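Chapter 3
Friction: The Force That Holds On

Try walking across a frozen pond in smooth-soled shoes and you'll meet friction by missing it! Every step you take on an ordinary sidewalk depends on the ground pushing back along the bottom of your foot. Take that push away and your legs slide out in front of you.

In January, the physics teacher Radoslava Danko took her class to the hill above Sorngate with a sled, a rope and a spring scale. The loaded sled weighed 744 newtons. To get it moving on the packed snow, the students had to pull with a force of 179 newtons. Once it was sliding, though, a much gentler pull kept it going – and that surprised almost everyone. Why should starting be harder than continuing? We'll come back to the sled several times in this chapter, so keep those two numbers handy.
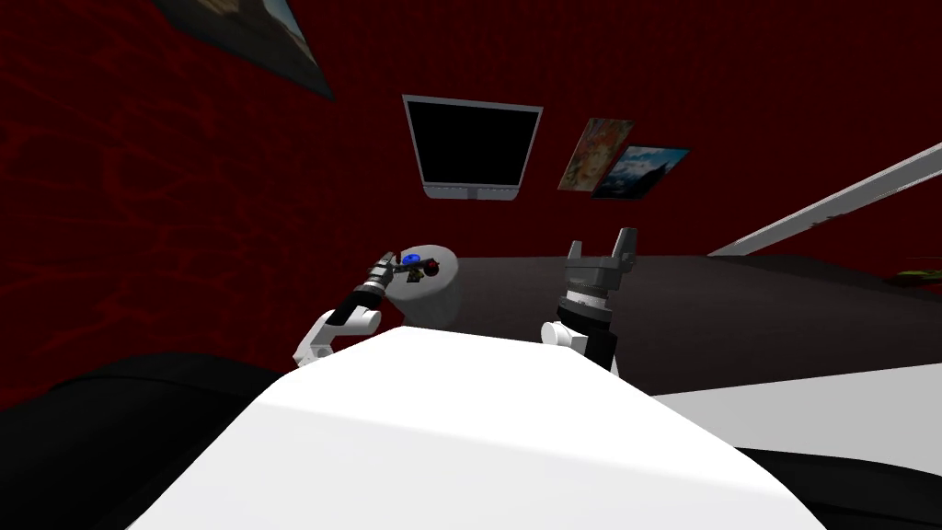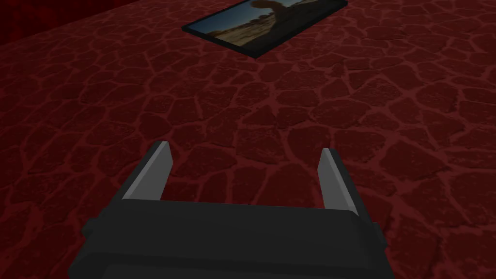 SECTION 3.1 STATIC FRICTION

Push lightly on a heavy bookcase and it stays put. Push harder and it still stays put. The friction between the bookcase and the floor grows to match your push exactly, up to a limit, and this matching force is called static friction. It acts whenever two surfaces press together without sliding, even though some other force is trying to make them slide.

Static friction is what lets you hold a glass of water by its sides. Your fingers press inward, the glass presses back, and friction acts upward along the glass to balance its weight. Squeeze less and the limit drops. Squeeze too little and you'll need a mop.

The limit depends on two things: how hard the surfaces are pressed together, and what they are made of. Before reading on, work out the ratio of the pull to the weight for the Sorngate sled and write it in your notebook.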